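Nillau 125 – hesitates pulling away from a stop
Small Scooters > Engine and Drive

thai_rider50
My Nillau hesitates when I open the throttle from a stop. Once it gets past walking speed it pulls fine. Idle is steady, plug is new, air filter was cleaned in December. Rollers or carb?

backroadben
Rollers. Mine did the same and they had flat spots you could feel with a thumb. Pull the variator cover and look before you spend anything.

Marta_K
I'd check the carb first. If it sat for a while over winter the pilot jet can gum up, and that's exactly where you'd feel it. Steady idle doesn't rule it out.

backroadben
A blocked pilot jet usually won't idle steady, though. He says it does.

Marta_K
Partly blocked will, if somebody has turned the idle screw up to cover it. Thai, has anyone touched the screw?

thai_rider50
Bought it used, so no idea. It came from Ivivdale with an Estik belt in it. The seller said the belt had 366 miles on it. No paperwork.

oldtwostroke
Measure the belt. Some of those aftermarket ones run a bit narrow and the scooter starts off in the wrong ratio. I went through 3 of them before I gave up and bought the stock one.

backroadben
Never had trouble with Estik – two scooters, same belt, no slip.

thai_rider50
Cover is off. Rollers are round, belt is inside the limit. The clutch shoes look shiny though.

oldtwostroke
Glazed. Scuff them with sandpaper, wipe out the bell and try it again. Wear a mask.

Marta_K
Still worth pulling the pilot jet if that doesn't fix it.

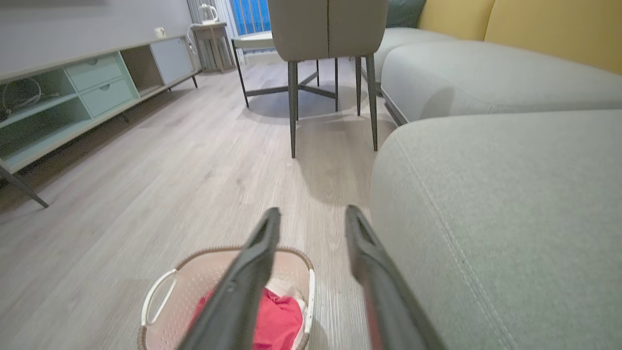

Hưng Đàm
Moderator, Engine and Drive

Moved from General on 19/01/2025. Thai, please post the belt width and the roller weight when you get a chance. The bell should be checked for blue spots too. The clutch nut torque is in the pinned thread, page 8.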